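# What's inside a computer?

I love taking the side off an old computer – it's like peeking at a tiny city! The big green board is the motherboard, and every part plugs into it. 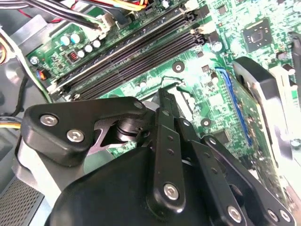 *Long black memory slots, with no memory in them.*

Memory is like your desk at school. It holds whatever the computer's working on right now. 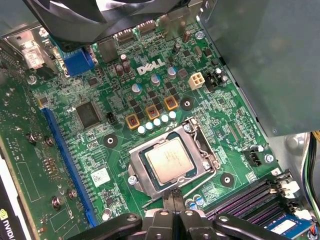 The processor does the thinking. It gets hot, so it needs a fan to help keep it cool. Ask a grown-up before you open one up, and unplug it first!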